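自動化設備計画 第7回 配布メモ(ピッキング装置の購入と予算)

月曜2限。前回の残り(仕様書の書き方)は最後に5分だけやります。先に予算の話。急ぎで作ったので誤字あったら教えてください。

1. 今日の題材

Lilerthorpeという中規模の倉庫会社、という設定で進める。棚からビンの中身を取って作業台へ、そこから箱詰め。いまは全部手作業。ここにアームを入れたい、上限は決まっている、さて何から買うか。

学生の見積もりはだいたいアーム本体から始まる。カタログの一番大きい数字だから気持ちはわかる。でも先に決めるのは「何を、どこから、どこへ」。対象物と置き場が決まらないと、ハンドもリーチも決まらない。

・対象物の一覧(形、硬さ、包装、最大と最小)
・取り出し側の構造(棚、ビンの深さ、上の段とのすき間)
・置く側の構造(台の高さ、表面、縁の有無)
・人が入る動線

2. 取り出し側

棚とビンは既存品を流用することが多い。安く済むように見えるが、あとで効いてくるのがここ。段と段のすき間が狭いと、アームの手首が入らない。棚を買い替えるか、ビンを引き出す機構を足すか、細いハンドを特注するか。どれもお金。

袋ものは特に注意。菓子の袋みたいに長くて曲がるやつは、寸法表の数字どおりに収まってくれない。ビンの中で斜めに立って、上の段の金具に当たる。
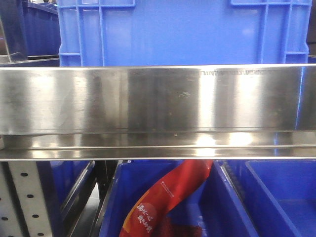 なので見積もりの前に実測。カタログ寸法でなく、物を入れた状態での高さを測る。先週のレポートで「ビン内寸に余裕あり」と書いた班が多かったけど、入れた状態の高さを測ったのは一班だけだった。減点はしてません、次から。

金属の棚は照り返しも見ておく。磨いた面はカメラの認識を邪魔することがある。照明を替えるか、つや消しのシートを貼るか。シートなら安い。この手の小物は予算表の「雑費」に入れず、行を立てる。雑費が膨らんだ表は審査で必ず突っ込まれる。

3. ハンド(把持部)

二本指の平行開閉がまず基準。四角くて硬い物なら問題なし。パッドの面が物の側面に当たって、両側から同じように押さえられる。対象物の一覧に戻って、この条件に合う品目が何割あるかを出す。その割合が二本指で済む範囲。

残りをどうするか。
 a 吸着を追加(コンプレッサーか真空ポンプの費用、騒音、配管)
 b ハンド交換機構(高い。予備も要る)
 c 残りは人がやる

cを恥ずかしがらないこと。実務では一番多い答えだと思う。全品目の自動化を目標に書くと、最後の数品目で予算の半分が飛びます。
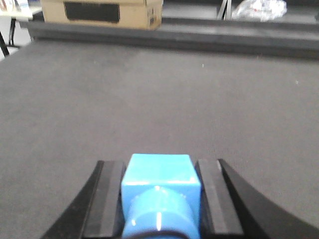
最終更新:9月(予算表の様式を差し替え)

パッドは消耗品。初年度予算に交換分を入れておく。本体の保証に含まれない場合が多いので、見積もり依頼のとき必ず文章で聞く。口頭だと残らない。

手首カメラを付けるなら、ケーブルの取り回しも見積もりに入れる。指の開閉や手首の回転で引っかからない長さ、固定具、予備のケーブル。予備は最低1本。ケーブル1本で止まったラインの話は前にしたので省略。

4. 見積もりの比較

架台+アーム+ハンドの一式を、2社に頼んだとして比べる。単位は省略、全体の上限を100とする。

Anard 一式、設置込み。納期27週。保守は別契約
Bech 本体のみ。架台と設置は自分で手配。納期7週

Anardのほうが高く見える。が、Bechは設置費と架台が抜けている。足すと差はかなり縮まる。比較表は必ず同じ範囲に揃えてから作る。揃ってない表は比較表じゃなくて単なるメモ。

納期も費用のうち。待っている間の人件費を計算に入れるかどうかで順位が入れ替わることがある。入れる、入れないはどちらでもいいが、どちらにしたかを書く。書いてない班が毎年ある。

あと予備費。上限100に対して20は取っておく。多すぎると言われたら、内訳を見せて説明する。据え付け調整、安全柵の追加、床の補修あたり。

5. 作業台・架台

ここが一番軽く見積もられがち。机を流用すればいい、と書いてくる。アームが動くと机も動きます。剛性のある架台、床への固定、水平出し。

表面材も決める。硬い天板のままだと物が滑るし、置くときに音も傷も出る。フェルトやゴム系のマットを敷くのが手軽。色は対象物と区別がつきやすいもの、反射しないもの。灰色の無地でたいてい足りる。敷物は汚れと擦れで替えることになるので、これも消耗品の行に入れる。

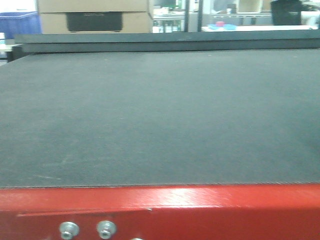 縁について。台の奥に立ち上がりがあると、物が向こうへ落ちるのを防げる。ただしアームがその縁を越えて動く場合は、高さの分だけ動作範囲を食う。図面に縁の高さを書いてない提出物が多いので注意。ボルトの位置も書く。工具の入るすき間がないと後から締め直せない。

周りの物置き場も計画のうち。箱やら袋やら、作業台の近くには必ず物がたまる。カメラの視野に入る背景は、最初に片付けの範囲を決めておく。ついたてを買うなら予算に。

6. 担当と分担

Fotini Gavalas 対象物一覧と実測の確認
Stelios Manolakis 予算表の様式、見積もり依頼文の添削

予算表はJelutnessの様式を使うこと。自作の表は受け取りません(集計できないため)。様式の「年次」の列、前の版では抜けていたので古いファイルを使っている人は入れ替え。

7. 次回までに

・自分の班の対象物一覧、実測値つき
・二本指で済む割合と、残りをどうするか(a、b、cのどれか、理由を2行で)
・AnardとBechを同じ範囲に揃えた比較表
・予備費20の内訳案

提出は次の月曜の授業開始まで。紙でも可。班名を忘れないこと、先週は無記名が2枚あって持ち主がまだわからない。

仕様書の書き方の残り:「十分な精度」「適切な速度」は禁止。数字と測り方をセットで書く。受け入れ試験を誰がどこでやるかも書くこと。続きは次回。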